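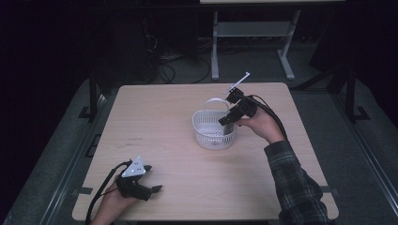
Does automating a packing room get rid of the packing jobs?

Some of them go, some are renamed, and a few new ones appear that pay about the same or less. At the Drenine packing works in Fuvton, the best documented case, most of the handwork was still being done by people when the project was declared complete.

The Drenine automation program was a project to bring robot arms into the gift and household goods packing rooms of Drenine, a contract packer based in Fuvton. It is mostly known for the demonstration desk, a section of the shop where employees performed handling tasks with hand-held grippers so that the movements could be recorded and used to train the arms. The program was described by the company as a success. Former staff and several outside observers have disputed this, and the figures the company released do not settle the matter.

Background

Drenine packs small goods for other companies: baskets, boxed sets, kitchen items, seasonal assortments. The work changes often, and a line set up in September may be useless by November. Fixed machinery had been tried on the box sealing line, where it did well, and on basket filling, where it was taken out again after one season. Management blamed the variety of containers. Packers who worked beside the machine blamed its habit of stopping whenever a handle leaned the wrong way.

The company then turned to Skaletti, a supplier of robot arms and training software. Skaletti's proposal was that no one would have to program the arms for each new product. Packers would show the task, the software would learn from the recordings, and the line could be changed over in a day. The sales document used the phrase "your team already has the skills." It did not say what the team would be paid for handing them over, and the first contract did not mention it either.

The demonstration desk

The desk was staffed by 18 packers chosen from the day shift. Each worked at a table with a gripper in each hand, doing over and over what they had previously done with their fingers: picking up a light container, turning it, setting it down, moving it by the rim or the handle. Sessions ran from 7 a.m. in blocks, with a target of 100 accepted recordings per person per shift. A recording was rejected if the packer moved too fast, paused too long, dropped the item, or used a hand in place of the gripper.

That target deserves more attention than it usually gets. It counted accepted recordings only, so a packer who worked a full block and had half of it rejected was recorded as having done half a block's work. The reasons for rejection came back as short codes, often the next morning. Loan Phùng, a packer who moved to the desk in its first month, wrote in a staff newsletter that she had been faster than anyone on baskets for years and was now "being marked down for knowing how to do it." Her complaint was that experienced packers slide, nudge and catch things, and that these were the movements the checking software disliked most.

Supporters of the desk point out that it was seated work, warmer than the loading side, with no lifting. This is true, and several packers asked to stay on it. Others reported sore wrists and thumbs from squeezing the grippers. Drenine said it had received no formal injury claims. It had also set up no separate way of reporting them for desk staff, who were still listed under general packing, so the lack of claims proves little.
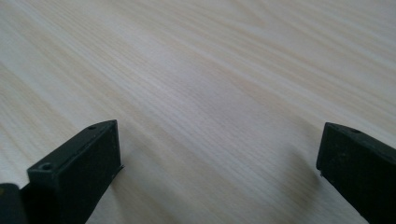
Pay was the other long argument. Desk staff kept their packing grade, but the packing grade included a speed bonus that could not be earned at the desk. For quick packers the move was a pay cut. A flat allowance was brought in later, after a petition, and was set below the average bonus. The company called this "broadly neutral." It has never published the average it used.

Results

Skaletti installed 16 arms in the two basket rooms. The figure most often quoted is that the arms handled 70 percent of basket placements by the end of the first full season. The number comes from a Skaletti leaflet and has been repeated in trade articles as though it covered the whole packing job. It covers placement, meaning the moment an empty basket is set on the line. Filling, lining, tying and checking were left out. So were placements where a person stepped in to straighten the basket afterwards, which counted as the arm's work so long as the arm had let go first.

Lợi Khúc, a line lead in the second basket room, kept his own tally of stops and restarts on the back of his shift sheets. The sheets were shown at a public meeting in Fuvton. Drenine replied that informal records could not be compared with system data, and declined to release the system data.

There were real gains. Changeovers between basket sizes became shorter, and the arms ran through the early evening, a period the company had always had trouble staffing. Breakages of light plastic goods fell, although a switch to sturdier trays happened in the same months and no one has separated the two.

Effects on staff

No packers were dismissed during the program. This statement appears in every company account of it and is accurate as far as it goes. Temporary contracts were allowed to run out, and people who left were not replaced. The result was a smaller workforce with more duties per person, including clearing jams, wiping sensors and resetting arms, none of which had a grade of its own.

A less visible change concerned training. New packers had once learned beside older ones on the baskets, the easiest work in the shop. With placement given to the arms, beginners started on tying and finishing, which are harder, and more of them quit in the first weeks. Managers saw this as a hiring problem. Line leads tended to see it as a result of the project.

Ownership of the recordings was also left unclear. Packers had signed a general notice about cameras in the building, written for security purposes. Skaletti later offered a basket handling package to other customers, and its brochure drew on "thousands of expert demonstrations." Whether these included recordings from Fuvton has not been confirmed by either company.

Later developments

A second desk was opened at the company's smaller site in Châu, with a lower recording target and a written agreement on breaks. It is sometimes given as evidence that Drenine learned from the first. The Châu agreement says nothing about reuse of recordings, and the allowance there is the same. The Fuvton desk is still in operation. The original plan had it closing once the arms were trained.

Categories: Automation in the workplace | Packing industry | Labor disputes | Articles needing more sources

Comments (4)

basketcase_m: I was on the desk for a winter. Fair article, but you left out the rejection codes being changed halfway through without telling us. What passed in the morning failed after lunch.

R. in Fuvton: The 70 percent thing drives me up the wall. It's on a poster in the entrance.

torquewrench: Bit one-sided? My sister works there and prefers it to the old line. Her back is better. Nobody at the meeting wanted to hear from people like her.

basketcase_m: @torquewrench my back was better too. My pay wasn't.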